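Grakelness 系列厨房台面及吊柜组件
产品编号：157
页面更新：2026年1月13日

一、产品概述
Grakelness 系列由 Carkerlow 橱柜部设计并供货，适用于住宅厨房、员工茶水间及教学用厨房。系列包括白色台面、白色吊柜和嵌入式电器柜位，可按房间尺寸作一字形或L形布置。

二、柜体与电器位
吊柜门板为白色，配横式金属拉手，安装于门板下部。电器柜位与吊柜同色，可嵌入微波炉，下沿以白色饰条收口。柜体标准深度为600毫米，非标尺寸须在订货时书面注明。 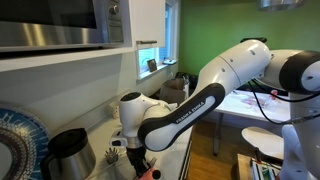

嵌入式不锈钢微波炉与白色吊柜，台面置不锈钢保温壶。

三、台面
台面为白色底，带浅灰色细点，可沿墙转角连续铺设。转角段由 Lenz 工场预制，现场拼接，拼缝处理由安装方负责。墙面颜色不在供货范围内，浅灰色墙漆可与本系列配用。

四、日常清洁
台面以海绵蘸中性清洁剂擦拭，随后用清水抹净。刀具切割应使用砧板。不得使用钢丝球及含氯漂白剂。金属拉手以软布擦干。
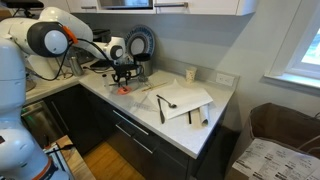

Duyên Khương 来函表示，L形台面用于备餐十分宽裕，转角深处则须伸手才能擦到，建议随货附长柄刮水器。该意见已转交 Traleck 配件组，长柄刮水器预计七月列入选配目录。

五、订购与保修
L形标准组合售价2,144元，不含电器、运输及安装。交货期约为2周。柜体与台面的保修范围以合同附件为准，因自行改装造成的损坏不予保修。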